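The Robot on the Night Shift

Print this article
E-mail this article

I got to the Zavala plant at Nenitstead with a head full of movie robots, and the first thing anyone handed me was a hairnet. Then a second hairnet, for my beard. So that was me, ready for the future.

Zavala makes soups and sauces, the kind that go to hospitals and school kitchens in big bags, and for as long as the place has been open somebody has had to wash it down at night. Walls, floors, drains, the undersides of things. There are 124 people on the payroll here, and if you ask any of them which job they'd give away first, they all say washdown. It's hot, it's loud, you're in rubber from the neck down, and you get home when your kids are eating breakfast.

Last March the company started giving part of that job to Amia. Amia is a robot arm on a wheeled base, and she (everybody says she, I gave up fighting it by lunch) covers the tiled walls in the cooking hall, working her way along one stretch at a time while the crew does the fiddly stuff.

Apolinar Villaseñor has run the night crew for years, and he was dead against it. "I thought, okay, so this is how they get rid of us," he told me over a coffee that could have stripped paint. "I went home and told my wife to start looking at the bills." There were eight people on his crew then. There are eight now, but only three of them work nights. The other five moved to days, and I want to be fair here, because that wasn't all sunshine. Nights paid extra. Two of the five told me they miss the money a lot more than they miss the hose, and one is still arguing with the office over how long his old rate should have carried over. I'd be arguing too!

What I hadn't expected was how much of the work now happens at a desk. Before Amia touches a wall in the real hall, she runs it in simulation, and the person watching is usually Algirdas Grīnberga, who used to be on the hose himself. He got six weeks of training, a chair with a bad wheel and two monitors. He runs a section, stops it, looks at how the arm sits against the tile, changes something small, runs it again. I pulled up a stool and watched over his shoulder for most of an afternoon, and I'd be lying if I said my mind never wandered. His didn't.
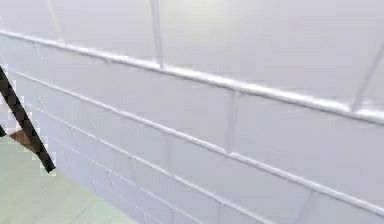

Wall and floor in the simulated hall, with a dark rod, likely part of the robot's arm, at left.

"Ledges," he said, when I asked what he worries about. "Dirt loves a ledge." He knows this from scrubbing them, and the software people at Kelitz, the outfit that sold Zavala the system, did not. Their first plan treated a wall as one big flat thing. Algirdas sent it back with a note that I'm told was pretty short. There have been 341 change requests out of Nenitstead so far, and he wrote most of them. He keeps a printout in a drawer and he'd be embarrassed to know I'm telling you that.

I asked if he felt like a programmer now. He laughed and said he felt like a cleaner with a sore back in a new place – lower down, from the chair.

The three still on nights have their own opinions. They like that they're not holding a hose over their heads for hours. They don't like that Amia stops dead when somebody walks too close, and that she sends a message to Apolinar's phone every time she does it. He got 465 of those in the first month. He's turned the sound off since then – don't tell Kelitz. They also say the hall is lonelier, and I heard that from all three of them separately. With eight people you had singing, and a big meal around two in the morning that somebody's mother had usually cooked. With three you have a radio.

Apolinar has come around, mostly. His shoulder is better and he sleeps some nights now, when the rota lets him. But he still walks the hall at the end of every shift with a flashlight, running his glove along the tile, and when he finds a spot he writes it on a sticky note and leaves it on Algirdas's monitor. There were four up there when I left, and Algirdas was on the second one.

Print this article
E-mail this article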